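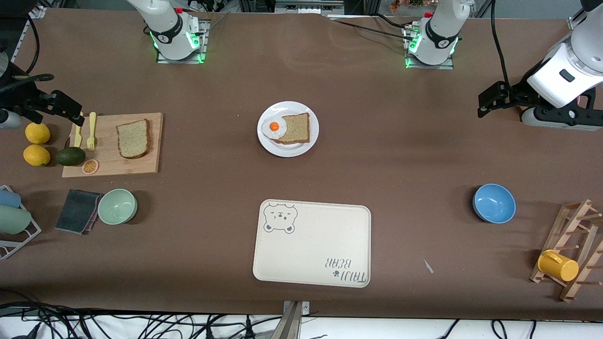

breakfast for one. egg half off the toast as usual

ok so people keep asking what I eat before the Saturday market so. short thread

Toast. egg. that's the base, every single week. Brown bread from Baptiste, the seeded one was sold out AGAIN so plain brown it is

second slice stays on the board till I decide what it wants to be. Avocado most weeks. Lemon on the avocado, salt, too much pepper, done

Yes I keep lemons out on the table and no they don't go in the fridge, my mother's lemons never did either

orange is for after. one round slice, peel on, eaten standing up with the van keys in my other hand

yellow fork because it was the first one I found this morning and I am not opening the dishwasher at that hour

plate is plain white. got asked twice now. it's from the Greltia outlet, box of 6, I'm down to whatever hasn't met the floor. bear tray is from Kuketti and I will not be taking comments on the bear

timing, for the one person who wanted it: bread in, pan on low, lid on the egg, walk away for a bit. if the white is still wobbly put the lid back. Dont flip it

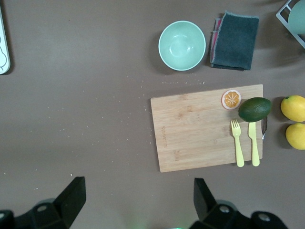
Posted by toastbeforeseven · Saturday, May 14, 2022 · 79 replies

part two becuase the thread got cut. CRUMBS

this bread. the crust just explodes when you saw into it. crumbs all over the table, a whole line of them along the top of the board. every week I say I'll cut over the sink. every week

what works for me: dry first. sweep them toward you with the side of your hand, catch them in the bowl (the mint one, it lives by the board anyway), THEN a damp cloth. Go in wet first and you get paste

someone said get a crumb tray board, the Zurkumik one with the slots. looked it up, it's 1,510 grams?? for a bread board. my bamboo one is fine

cups live in the wire rack and never make it to the cupboard. it's a small kitchen, the rack IS the cupboard

anyway market till two, table 14, come say hi. jam is back, no marmalade til October so please stop asking lol

will do the avocado question tonight, somebody remind me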